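About Us

Plonent began with a kitchen table, a borrowed set of scales and far too many sweets. Graciela Zúñiga had moved to Fellport to be nearer her sister, and she missed the little shops she'd grown up with, where you could go in for a pint of milk and come out with a paper bag of something you'd never tried before. She started making up bags for friends, then for friends of friends, and by the time the spare room had disappeared behind boxes it seemed sensible to find a proper place to do it from.

We have been in the old chandler's on Nareritz Lane ever since. It's a narrow building with a good big counter at the front and a packing room at the back, and if you come in on a busy morning you'll hear us before you see us (the floorboards are terrible, and so is Carla's singing). The shop side is small, but you're very welcome to come and browse, and we'll always open a jar if you want to taste before you choose.

What we sell is sweets and snacks from all over, with a real soft spot for anything that tastes of tea. Fruit teas, milk teas, smoky teas, flowery teas: if somebody has turned it into a sweet, we want to know about it! Graciela does most of the choosing and she is very thorough, which is a polite way of saying that the rest of us get handed things to chew all day long and are expected to have opinions.
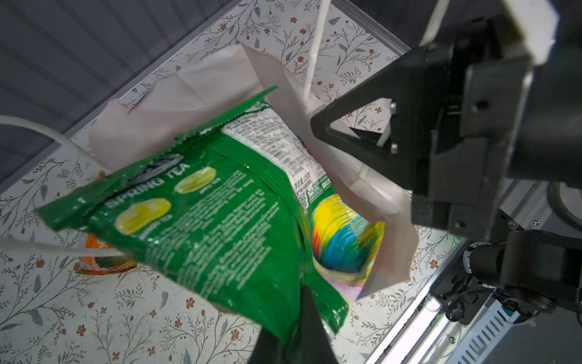
Our mixed bags are still the heart of it all. Each one is packed by hand, to order, and we try to put them together the way you would for somebody you're fond of. There's usually something fruity, something a bit chewy, something bright and silly for the fun of it, and one thing we think you won't have come across. Big packets go in first and stand up along the sides, small ones get tucked into the gaps, and anything that crushes easily sits on top where it can't come to harm. We leave the packets sealed just as they come from the maker, so you can read the ingredients for yourself.

The Tian bag is our largest, with 28 different things in it, and it's the one offices and schools tend to ask for. The everyday bag has 12 and does very nicely as a birthday present, or as a treat for the train. If you have allergies in the house, do tell us when you order and Carla Hakim will go through the labels with you over the phone. She looks after all our orders and she'd much sooner have a long chat beforehand than a worried message afterwards.

We're still a small outfit and we like it that way. Last April we packed 500 bags for the Fellport spring fair, which took over every flat surface we own, including the stairs, and we were all in bed by eight for the rest of that week. Most of the time life is calmer, and there's generally a pot of tea on the go.

Orders placed before noon leave us the same afternoon. If you'd rather collect, ring the bell at the side door and give us a moment to get down the passage.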